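Teaching by Demonstration: Handout 4, Two-Handed Collection with Hand-Held Grippers
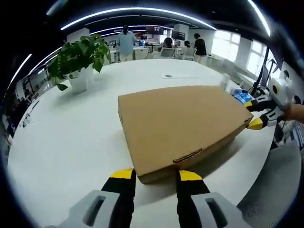 Wodham Institute — Department of Mechanical and Control Engineering — Robot Learning Practical

Instructor: Mwajuma Lukumay
Lab supervisor: Mercy Ndung'u

Read this before the Monday session. Bring it with you. The forms at the back of the binder refer to the section numbers below.

4.1 Where we are

In Handout 3 you moved the Koditz arm by remote control, with the leader arm in one hand and the screen in front of you. Most of you found it slow. One team needed 18 tries to close a drawer. Remote control has the advantage that every motion you record is a motion the arm can make, and the joint angles come for free. The cost is time, and a certain stiffness in the way people move.

This week there is no arm during collection. You hold the grippers yourself, one in each hand, and do the task at a table. The camera on each gripper records what the gripper sees. Position and finger opening are worked out afterward from the video and the motion sensor.

4.2 The task

Flat cardboard box on a round table. Two grippers pick it up by its edges, turn it and set it down again. It is a good first task for two hands because neither hand can do it well alone. The box is wide and shallow and will swing if it is held at one end only.

A recording counts as one episode. It starts with both grippers open and away from the box, and ends with both grippers open and away from the box.

4.3 Before you record

Check that both grippers open and close fully. A finger that sticks halfway will give you a wrong zero for the whole session.

Wipe the lenses.

Run the mapping pass first. Walk slowly around the table once with each gripper, lens toward the table, then lens toward the room. The tracking software needs fixed things with clear edges. Pillars, window frames, desks and light strips all help. A bare white table top does not, and if the lens sees only the table for more than a moment the track may be lost.

People walking past in the background are fine. Do not ask them to stop.

4.4 During the episode

Move at the speed you would want the robot to move. The Drikenel controller we use for playback limits wrist speed, and anything faster gets clipped.

Keep your own fingers behind the housing. If a bare hand touches the box, stop and mark the episode as bad. The model will otherwise learn a push that the robot has no way to make.

Try to keep each gripper in view of the other's camera at the moment of contact. In the picture on the first page, the second gripper is at the far corner of the box and its finger can be seen touching the end. That gives us a check on the relative position of the two hands, which is the number most likely to drift.

Do not look for the perfect grasp. Vary the start position of the box, the angle, and which hand makes contact first. If you fumble and recover, keep it. Recoveries are useful — the robot will fumble too.

4.5 How much data

The class set from last year has 249 good episodes on this task. Each team adds 69 this week. The reference set from the Kirui project, which we will use in Handout 6, has 3000, but it covers several tasks and only part of it is two-handed.

Write the number of discarded episodes on the form as well. We do not grade on it.

4.6 Comparing the two methods

For the written part, answer in a page or less:

Which motions did you make with the hand-held grippers that you could not have made through the leader arm? Would the Koditz arm be able to reproduce them? Check at least one against the joint limits in Appendix B.

What does the policy see at playback that it did not see in collection? Think about the arm itself, the height of its base, and the delay between camera and motor. Last year several reports left out the delay and lost marks for it.

Suppose the track is lost for half a second in the middle of an episode and then returns. Should the episode be kept, cut or thrown out? Give your reason.

4.7 Common faults

Left and right files swapped. Label the grippers with tape before you start and leave the tape on.

Clocks not matched. Show both cameras the sync code at the start of every battery, and again after any restart.

Box worn out. The edges soften after repeated gripping and the box starts to bend. Take a new one from the shelf and note the change on the form.

Storage full. Copy to the lab drive at the break.

4.8 Reading for next time

Course reader, chapter 5, first two sections. Skip the proof. Mercy will have the January recordings open in the lab from 4 p.m. for anyone who wants to see what a lost track looks like in the viewer.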